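The Permit for Onsri

1. The Queue

I'd been in the queue at Stirnanon since before it got light, with a flask of tea and a cheese roll I was trying to save. There were 70 permits a day for the Onsri path and I wanted one of them. My sister had walked it the June before and hadn't shut up since, so you can see how it was.

The man in front had a folding stool, a blanket and a proper hat. He looked at my roll, so I gave him half. He said his name was Somkiat Bunnag and that he'd done the walk already.

"Then what are you queuing for?" I said.

"I left something at the top."

I waited for more. He ate the cheese out first, then the bread.

2. The Window

The woman at the window had a stamp and a cold. She did Somkiat's form, blew her nose, and did mine. Permit 3103, good for two nights, no fires, no dogs, March 5, 2019 stamped across my name so you couldn't read it. I was so pleased I thanked her twice (she'd already pulled the blind down by then).

Behind us a big party from Hisora had started shouting. They'd booked through an agent, they said, all paid for, and where was this agent? The woman opened the blind a crack and told them she'd like to know that herself.

Somkiat folded his stool. "The bus to Itum," he said, "and don't sit on the left."

I sat on the left. It was the side with the drop — I spent two hours looking straight down at a river and holding on to a stranger's rucksack.
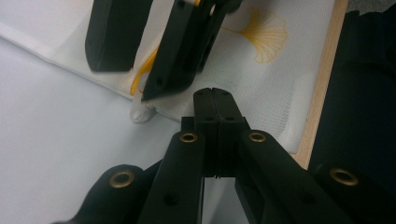 3. Itum

We got in at teatime. There was one guest house, and the landlady was 82 and wanted paying before she'd show us the beds. She took one look at Somkiat and put her hands on her hips.

"You again," she said.

"Me again," he said.

"It isn't up there. I've told you. She came back down for it herself, the very next morning."

He stood there with his hat in his hands and I got very busy with my bootlaces. Then he asked what time breakfast was, and she said six, same as always, and gave him the room with the window.

I heard him go out at five. I lay there a minute, then I went and found my boots.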